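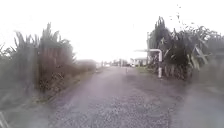
Traltach held its first open day at the Celthorpe test route on October 14, 2022, and our group was invited to spend the afternoon there. The company builds Truka, a ground robot meant to carry small loads along back roads and paths without anyone walking next to it. Most of us had only seen it in a short talk last April, parked on a carpet. At Celthorpe it was out on the lanes. The gravel road is the part the Traltach staff like to start with. It runs long and straight, with a big clump of spiky plants on each side and a white pipe barrier on the right. A road like that looks easy, but it gives the robot very little in the way of a clean edge to follow. Loose stone and grass verge do not make a line the way a curb does.

The visit began indoors with coffee and a safety talk. We were asked to stay behind the machine when it was moving, and to keep our hands off it even when it was stopped. A member of staff carried a stop button the whole time. Truka weighs 110 pounds without a load, and the demonstration runs were made with nothing on board.

The route was taught to the robot ahead of time. Someone drives it along once by remote control, and it stores what it sees as it goes. On later runs it compares the view in front of it with the stored one and steers to bring the two together. There is satellite positioning on board as well, but Traltach had it switched off for the open day. They wanted us to see how far the cameras could take it.

The first run covered a section of 238 yards. Truka set off at a slow walking pace, slow enough that several of us kept catching up with it and had to hang back. It wandered a little on the gravel, a foot or so to one side and then back. The staff said this was normal and that they would sooner have it wander than make sharp corrections on loose stone. It stopped once for no reason any of us could see, waited, and went on. The log later showed that it had lost confidence in its position for a moment. When that happens it is set to stop and look again before moving.

After that we moved over to the paved sections, where the questions are different. The surface is better for the wheels, but the growth along the sides comes up close and changes with every season. A stored view from spring may not be much help in the fall. Traltach now re-records the route every nine weeks, and the staff admitted that this is more often than a paying customer would put up with. They are working on a way to update the stored views a bit at a time during ordinary runs. 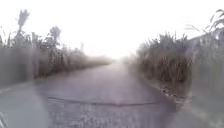
Tall growth on both sides of the paved road, with a dark seam running across the asphalt.

Seams and cracks came up more than once. A dark line across the pavement can be mistaken for a step or a gap, and an earlier version of the software used to brake for them. The present version checks the line against a height reading taken from low on the body. If the height does not change, the robot keeps going. We asked whether that reading could be fooled by standing water, and the answer was yes – a puddle is still one of the harder things for it to judge. For now it slows down and treats water as something to go around where there is room.

We also asked about people, dogs and bicycles. Truka stops for anything that moves into the space ahead of it and waits until the space is clear. It does not try to pass. One of our party stepped out in front of it, with permission, and it came to a halt well short. It then stood there for what felt like a long time after the way was open. The wait can be changed in the settings, and Traltach has left it long while visitors are around.

Barajas, the supply firm that plans to try Truka next year for trips between its yard and its store, had sent people along too. Their questions were mostly about cost and charging. A full charge takes a bit over two hours from an ordinary outlet, and the battery is good for a morning of runs at the speed we saw. No price was given. Traltach said it expects to lease the machines with service included, and would talk about figures once the trial at Barajas is under way.

The last part of the afternoon was spent on an older asphalt path with a hedge on one side and a wooden picket fence on the other. There is a bollard in the middle of the lane at the far end. Staff picked this stretch to talk about how the robot handles a narrow gap. It has to choose a side early and hold to it, and the choice is made from the stored route unless something is in the way. The cracks in the asphalt are also useful here. They stay put from month to month, unlike leaves, and the software leans on marks of that kind when it can find them.

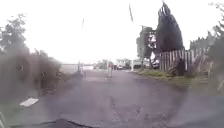

A visitor from the back of the group wondered whether a machine that depends so much on a stored route would be any use the day a road crew dug up the path, and said a person with a handcart would simply walk around the hole. The staff took the point. At present Truka would stop and send a message, and someone would have to go out and lead it past by remote control. A detour feature is planned, but they would not promise a date for it.

We came away with a fair picture of where the work stands. The driving is steady, if slow, and the staff were open about the things that do not work yet. Those of us who have worked with older guided carts were most interested in the fact that nothing has to be buried in the ground or painted on it. There were a few doubts about winter. The robot has not been run on snow, and the company has no snow tests scheduled.

Traltach plans another open day in the spring, with room for 60 visitors over two sessions. Members who want a place should give their name at the next meeting or leave a note at the front desk. Wear shoes that are good on gravel, and bring a coat – most of the afternoon is spent outside.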